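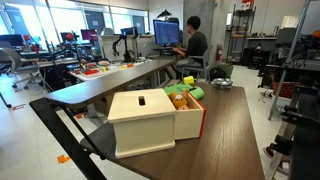
When can families in Trarnow borrow from the toy library again?
The loan desk opens by appointment from Mar 30, 2020, and all loans are now free of charge for 5 weeks.

TRARNOW - The Dalsgaard Toy Library announces a new home loan service for families with children under school age. Parents can reserve toys by telephone or e-mail and collect them at the side door on Faltier Street. The reading corner and the play mornings stay closed until further notice.

The collection has 300 toys, games and puzzles. Each household may borrow two items at one time and keep them for the full period. Large items, such as the play kitchen and the balance boards, can be delivered inside the town limits on request.

"Many parents called us in the last days and asked if the shelves are really locked," says Oddur Ravn, manager of the library. "We did not want to keep good toys in the dark while the children are at home. So we changed the way of lending, and we kept the rest as simple as possible."

Returned items are cleaned and then rest in a separate storage room before the next loan. Soft toys are washed at high temperature and stay there longer than the others. Puzzles are checked for missing pieces - please write a small note if one is lost, there is no fee for this.

The service is supported by Ploreck, a local furniture maker, with a grant for cleaning materials and 80 new carrying bags. "Our own children learned to share with toys from this library," says Esben Eyvindsson, owner of Ploreck. "It was an easy decision for us."

Families who are not yet members can register when they make their first reservation. Membership cards issued in January remain valid, and the unused weeks will be added at the end.

Press contact: Oddur Ravn, Dalsgaard Toy Library, Trarnow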